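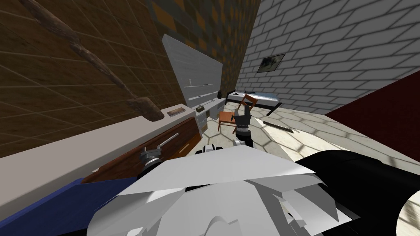

In Praise of the Slow Setup

I have been looking after the two-armed robot in our simulated room for long enough now that people come to me with the same question, usually while leaning in the doorway with a coffee. When will it be ready? I like these people, and I like being asked, but I have come around to thinking it's the wrong thing to want to know first, and I'd like to make a case for the slow setup while I have the floor.

When Lanying Tan and I took over the Prilholm room in June, there was a feeling that a simulated robot comes more or less ready out of the box. No bolts to torque, no grease, no cables to rub through behind the shoulder! You load the room, you load the robot, you press go. And it's true that I have never skinned a knuckle on this job, which I certainly did in my years at Stornthorpe, where I kept a real palletizing cell running and went home every night smelling of gear oil.

But a simulated machine needs looking after too. Its joints have limits that somebody typed in. Its fingers have a grip force that somebody guessed at one afternoon and meant to come back to. Every drawer in the room has a weight and a bit of friction in its runners, and if those are wrong, the arm will learn to yank at something that ought to slide with one finger. Lanying spent the better part of a week on drawer friction alone, and I was happy to defend every hour of it to anyone who wandered by.

What I do each morning is dull, and I recommend it to everybody. I bring the robot up in the room and do nothing with it for a minute. I look. Is a chair leaning in a way no chair would lean? Has something ended up on the floor tiles that wasn't there yesterday? Then I move one arm, slowly, joint by joint, and after that the other, and I bring each gripper up close to something it might be asked to take hold of, a drawer handle or the seat of a chair, and check the fingers from the robot's own point of view. I used to do the same walk around the cell at Stornthorpe, with a flashlight, and the habit has carried over better than I expected.

Our log is up to 3709 entries, and Humaira Bhutto, who has read far more of it than I have, likes to remind me that most of them are small and boring. She counts that in its favor, and so do I. We lost 33 runs over the summer to a wrist offset that a patient person would have caught in the morning check. I was not patient that day. I wanted to show Bernadette Hennessy something moving before lunch (she had come a long way, bless her), and I skipped the check.

I do understand the other side. Setup has no audience, and half an hour spent nudging a joint limit looks from the hallway just like half an hour of staring out the window. Still, I'd ask anyone who runs a team like ours to put those 30 minutes on the schedule, in writing, with a name beside them. Mine is down for tomorrow, and Lanying has the day after.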